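# Packaging and Presentation: Notes for Unit 3

Pasley School of Retail Studies, spring term handout
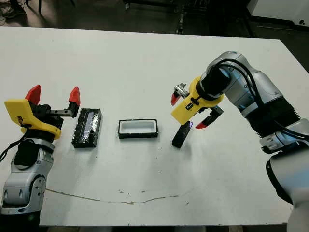

The previous unit treated the package as a means of protection. Unit 3 considers it as part of the product that the buyer pays for, and students should bring their notes on transit damage, as several of the terms carry over.

## 3.1 Primary, secondary and transit packaging

Primary packaging touches the product. Secondary packaging groups or presents it, and is normally what the buyer sees on the shelf. Transit packaging serves the carrier and the warehouse and is usually removed before sale. The same carton may fall into two classes at once: a mail-order box with a printed interior is both secondary and transit packaging, and should be recorded under both headings in coursework.

## 3.2 The rigid box

A rigid box is made from heavy board that does not fold flat. It costs more to store than a folding carton and is seldom chosen for low-priced goods. Its main forms are:

- lift-off lid, full or partial depth
- hinged lid, with or without a magnetic closure
- tray and sleeve
- shoulder box, in which an inner collar stands above the base

The fit between lid and base is specified by the buyer. A close fit slows the opening and is often preferred for gifts. A loose fit suits goods that will be taken out and put back many times – stationery sets, for instance.

## 3.3 Inserts

An insert holds the product in position and decides the order in which parts are removed. Molded pulp, die-cut card and foam are the common materials. Students should be able to state, for each, the effect on unit cost, on packing time and on disposal by the household.

## 3.4 Case: Bilorton

Bilorton, a maker of desk clocks, replaced a foam insert with folded card for a first run of 600 units. Packing took longer in the early stages, and the firm's packer, Pasichnyk, asked for a revised fold line. The full order of 1097 units was then completed with the new insert. The Skistside store reported fewer complaints about waste but some confusion over where the instruction leaflet had been placed.

Consider the position of the leaflet before the seminar. Placing it on top delays the first view of the product; placing it underneath means that many buyers never read it.

## Reading and coursework

Read Chapter 4 of the course reader, omitting the section on glass. The written report on a package of your own choice counts for 15 percent of the term mark and is due at the end of April. Reports must include a dimensioned sketch of the package, both open and closed.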